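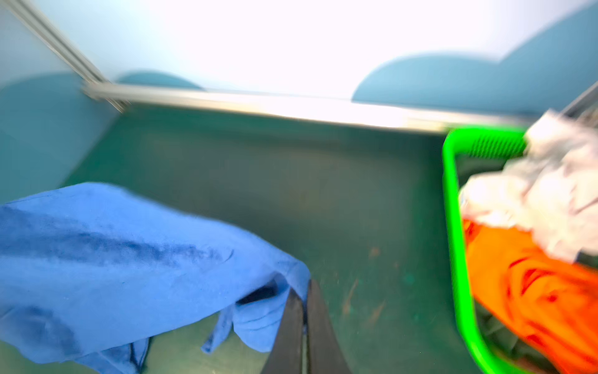 Photo: Pradell

Cloth is where grippers get found out. A box keeps its shape while the fingers close. A rag folds, slides or comes up with its neighbor.

At Pradell, a small test shop, two sets of fingers spent the early part of March on the same job: pick up a cloth, carry it to a green plastic basket, let go. The Vitby pair is stiff and narrow. The Pichon pair is softer, with a wider pad. Each got 300 tries on the same arm, running the same Falia controller.

The Vitby fingers were better at getting hold of a single fold – the narrow tips slip under an edge that the wide pads press flat. They were worse at letting go. Thin fabric clung to them over the basket, and the shop added a short shake at the drop point.

Camera placement mattered too. At the wrist, the view is close and smears when the arm moves fast. Pradell now has the arm stop for 60 milliseconds before each grasp, long enough for a clean picture.

The Pichon set goes back on the arm next, with pads trimmed by 2 millimeters.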